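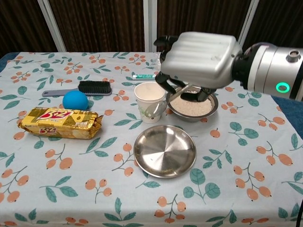 Open day at the Donham courthouse

I have lived in Donham for six years and passed the courthouse almost every morning on the bus, but I had never been inside. In my country you go to court only if you are in trouble or if you are getting divorced. So when I saw on the bus shelter that the building would be open to visitors in October, from ten in the morning, I decided to go.

The entrance is on Tatus Street, at the side, and not at the big stairs in front. Several people made the same mistake as me and had to walk around. You go through the same security check as on a normal day. A man before me had a small folding knife on his keys and he got a paper ticket for it, like for a coat in a theater. The officer told us that they keep a drawer for such things and that many people never come back for them.

The holding cells

The first group went down to the cells, and I was in it. We were told that on a busy morning 44 people can pass through this corridor. The cells are painted in a yellow color which I think was meant to be friendly. There is a bench fixed to the wall, a toilet behind a half-height wall, and nothing else. The door has a small window and under it a flap for food.

One visitor asked how long a person waits there. The answer was that it depends on the list for the day, and it can be one hour or it can be until late afternoon. A person who is arrested in the night comes from the police station on Abugri Road in a van, and the van goes in through a gate at the back so that they are not seen from the street. I had always thought this gate was for deliveries.

We could go in a cell and have the door closed for one minute. I did it. The sound of the door is very heavy, and I was glad when it opened again.

Courtroom 2

Upstairs there was a mock trial, played by students of law from the college. The case was a burglary at a bicycle store. The accused had been found with two bicycles in his garage, and he said he had bought them from a stranger at a market. The whole case took 53 minutes, and they told us a real one of this kind would take a day and a half, with many pauses.

I understood most of it, although the lawyers spoke fast. What surprised me was how much time they spent on one receipt. It was handwritten, it had no date, and the prosecutor asked the accused six or seven questions only about this piece of paper. When did he get it, who wrote it, why was the name of the seller missing. I had expected more about the garage.

Then all of us in the public seats had to vote as if we were the jury. We voted not guilty of burglary but guilty of receiving stolen goods. I voted the same, but the woman beside me did not agree at all and explained this to me in the corridor for a long time.

Evidence room and records

The evidence room itself stays closed to the public, which I can understand. Instead they had put a table in the hall with paper bags, labels and seals. Each bag has a line for every person who has it in the hands, with the time and a signature. If one line is missing, the defense can ask questions about it. We could fill in a label ourselves. I wrote the wrong month on mine and learned that you must not erase it. You draw one line through the mistake and put your initials next to it.

The records are now kept in a computer system with the name Zullora. A clerk showed on a screen how you can search the public part by case number. Before, everything was on paper in the basement, and there are still 200 boxes there waiting to be scanned. She said that the old burglary files are the thickest, because in the past each stolen spoon and each candlestick got its own page.

Practical remarks

The tour is free, but you must sign in at the desk and show an identity card. My residence card was accepted without a problem. Photos were not allowed in the cells or in the courtrooms. The elevator was out of order in the morning and was working again after lunch. The cafeteria on the first floor had coffee and a quite good lemon cake.

If you want to see a real hearing, you do not need to wait for the next open day. Most of them are public, the list hangs beside the security desk from half past eight, and you can sit in the back row if you turn off your phone. I plan to go back in November, when I have a free morning.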